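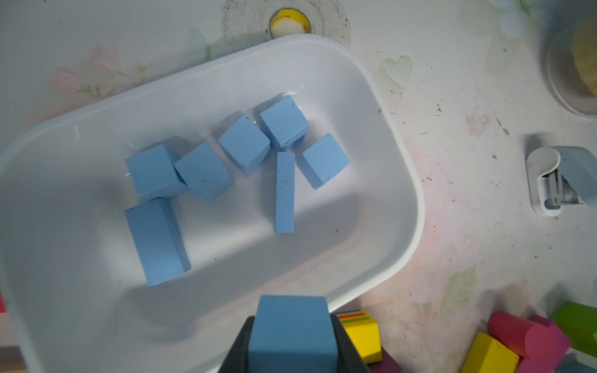 A light blue block in the gripper, above the tub with the other light blue ones.

Home Workshop Opinion Archive Contact

Clean the fingers, leave the table alone

By Dorin Buzatu

Last updated: December

In our laboratory at Mulness we have one cell with two arms, and its work is to take wooden toy blocks from a table and put them in a tub by color. We call the cell Marulanda. I look after it, and for a long time I have had the same discussion with visitors. They see the table and ask when we will replace it.

My answer is that I would not like to replace it. The top has stains, scuffs and small specks, and the paint of many blocks is damaged at the edges. For a photograph in a brochure this is bad. For the people who must judge if the cell works well, I think it is good, and I will try to explain my reasons.

A cell is set up against its surroundings. When I adjust the wrist cameras, I adjust them for this table, with these marks on it. Two winters ago we put a new white sheet on everything, because a guest was coming on Tuesday. We lost that day and the next one. The exposure was wrong, and the log of missed picks became longer than I had ever seen it. From 3,402 attempts in that period, 2,826 were good, and before the sheet we were used to a much better result. I took the sheet away and did not put it back.
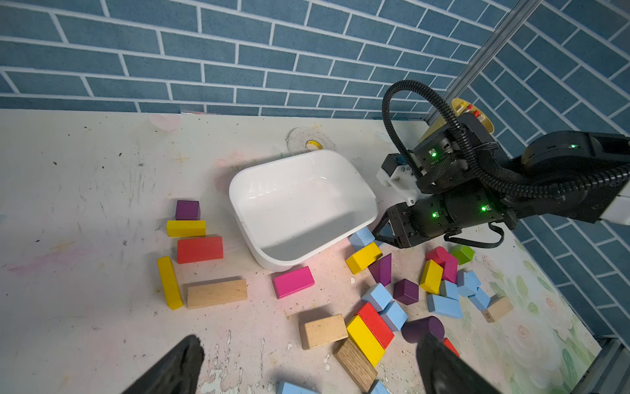 The other arm at the corner of the empty bin, fingers open.

What needs the care is the arm. I prefer to spend my morning there. First I look at the cable conduit, because it makes a big loop over the arm and a loop can catch on something. I move each joint slowly by hand command and watch how the conduit follows. Then come the screws of the bracket, then the fingers. I wipe the fingers with a dry cloth -- no alcohol, it made our old pads hard -- and I close them on a piece of paper. If the paper can be pulled out from one side more easily, the fingers are not parallel, and no software will repair this for you.

My colleague Angus Harawira does not agree with me about the blocks. He says a block with broken paint is a different block every month, and that a test should not change while you are using it. It is a serious argument. But the parts which customers give to a machine are also scratched, and they do not come back new each morning. He has bought a box of 26 fresh ones, and it stands on the shelf above my desk, still closed.

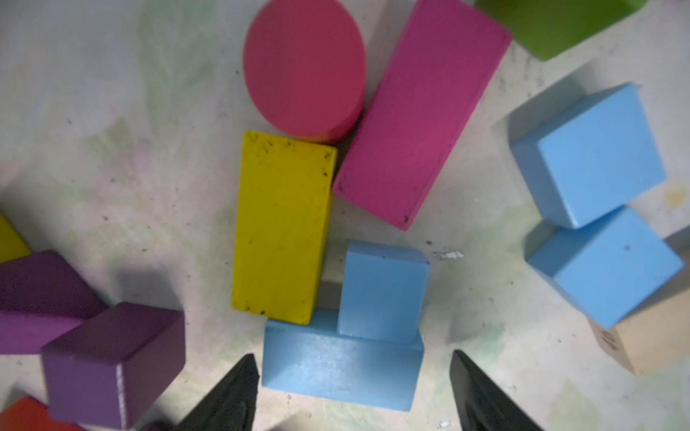
Blue pair between the fingers. The yellow block behind it has many scuffs on its upper end.

I accept one limit. Small chips and crumbs should be removed before a run, because a crumb under a block can make it stand a little crooked, and then the height is wrong. A soft brush is enough for it, and it takes me six minutes. Washing and painting I would leave for the day when the cell is finally taken apart.

If you are responsible for a similar cell, please write down the date when you change anything near it, also a lamp or a curtain. We did not do this in the first year, and some of our bad weeks from that time I still cannot explain.

More in Opinion
Why the Lultesen feeder needs a second key
Spare belts: how many is enough?
Dilix controllers after five years
Letters: on painting machine guards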